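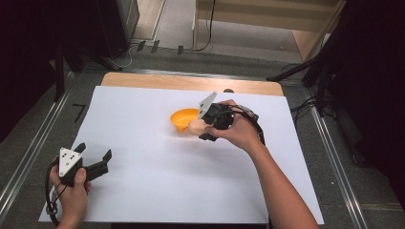 *Orange bowl on the white sheet, with the right hand to the side of it.*

## Spring cider list and the bottle return

2019-04-01

The new cider and perry list goes on sale in the shop this month. It is shorter than last year's. We have dropped the flavoured ciders apart from one, and we have put the space towards perry, which sold better than we thought it would over the winter.

Most of the list comes from three makers. Cerau sends us a dry still cider, a medium sparkling and a keeved cider in the larger bottle. The keeved one is sweet and low in alcohol, and it does well with blue cheese or an apple tart. Serve it cold and open it over the sink the first time, as it can be lively.

Frota is new to us. They make perry only, from old trees on a single slope, and their pressing last November gave 3,870 bottles in all. We have taken 125 of those. The perry is pale and fairly sharp, with a bit of pear skin at the end. It was bottled young and I would leave a few until the autumn if you have somewhere cool to keep them. Drink the rest with fish.

Rivix supplies the only flavoured cider left on the list, made with quince. It is dry, so don't expect pudding. Their single-variety bottles are back too, although the bittersweet one has changed. The last batch was heavy on tannin and several of you told us so. This year's is softer and I prefer it, but anyone who liked the old one should come and taste before buying a case. There are 40 bottles of the old batch left under the counter – ask for them, as they are not on the shelf.

### Tasting evenings

We are running two tastings from the list, both upstairs. The first covers dry ciders, the second covers perry and the sweeter bottles. Each one has six pours with bread and cheese. Book at the till or by replying to this email. Please say if you don't eat cheese.

If you want to do your own at home, these are the habits we keep to:

- Start with the driest and lightest, and leave the sweet ones until last.
- Take still cider out of the fridge half an hour before pouring.
- Use plain wine glasses, filled to a third.
- Plain bread between pours. Crackers with salt or seeds get in the way.
- Write down what you think before anyone speaks.

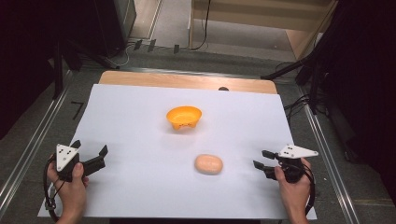
*The same orange bowl, with the peach-coloured oval lower down on the paper.*

### Bottle return

The return scheme now takes Cerau's larger bottles as well as the standard ones. Rinse them, leave the labels on and bring them back in the box they came in if you still have it. We can't take Rivix bottles yet. They use a lighter glass that doesn't survive the washer, and those should go in your recycling at home.

Crates can be left by the back door during opening hours only. Bottles left overnight were knocked over twice in the past few weeks and the neighbours have been patient about it.

### Prices and cases

Mixed cases are 6 or 12 bottles and you can choose anything from the list except the Frota perry, which is limited to two bottles per case. The case discount is the same as before. Delivery to Usasia and the villages on that side goes out once a week, in the morning. Orders need to be with us by noon the day before.

Two things have gone up: the keeved cider and the quince. Both makers have put their prices up and we have passed on the increase without adding to it. Everything else stays where it was in the winter list.

The printed list is on the counter. The version on the website still shows the old bittersweet and will be put right when the new labels come in.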